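Brovia Library to Reopen Reading Room in June After Water Damage

The reading room at the Brovia public library will reopen to visitors in June, the town said in a notice to residents. The room has been closed since a pipe in the ceiling above it failed during the winter and let water into the walls, the floor and part of the local history collection.

The rest of the library stayed open during the repairs. Visitors have been using the side entrance on the parking lot, and the children's section moved into the meeting room on the ground floor. Both arrangements will end when the reading room opens.

Of the 2,933 items kept in the local history collection, 222 got wet. Most of them have been dried and returned to storage. The library sent the worst of the damaged volumes, including several bound years of the old town newspaper, to a paper conservation workshop in Wuisan. Five books could not be saved. The library has asked residents who own copies of any of the five titles to get in touch, and a list is posted at the front desk.

Head librarian Chiharu Kaneko said the newspapers are expected back before the end of the year. Until then, readers can use the microfilm, which was kept in another part of the building and was not harmed.

"People come in for the newspapers more than anything else we have," Kaneko said. "They are looking for a grandfather's shop, or a house that was torn down. We can still help them with nearly all of that."

The repair contract went to Skollance, a local building firm. Crews took out the old ceiling, replaced the pipes over the room and put in a shutoff valve that can be reached from the hallway. The earlier valve was behind a locked door in the basement, and it took the fire department most of an hour to get to it on the night of the leak.

The choice of finishes for the room drew 2,596 responses to a town survey, more than the survey on bus routes did last year. Respondents could pick between a pale gray scheme and a warmer one with colored walls and brown wood. The warmer scheme won by a wide margin.
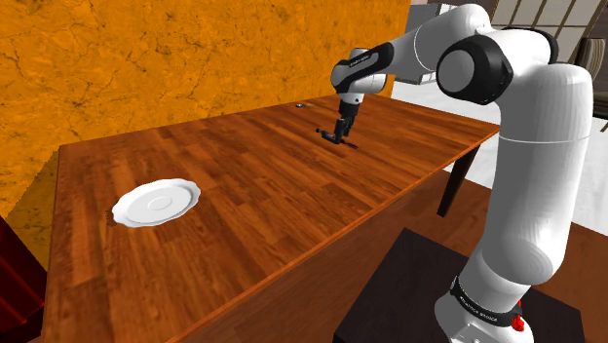 Finishes took up much of the last public meeting, where Apostolos Bakalis of Skollance answered questions from residents. Several people wanted to know how a strong color would look next to wood. With a rough orange-yellow wall behind a long table, as in the rendering, the reddish-brown planks of the tabletop hold their own, and the narrow strips of lighter and darker brown keep it from looking like one flat block. Bakalis said the final shade of paint will be chosen after test patches have been seen in daylight — the room faces north and gets little sun.

Opening hours will not change, except that the reading room will close at 8 p.m. on weekdays, an hour later than before. Residents with overdue books from the months of the closure will not be charged a fine if the books are returned by the end of June.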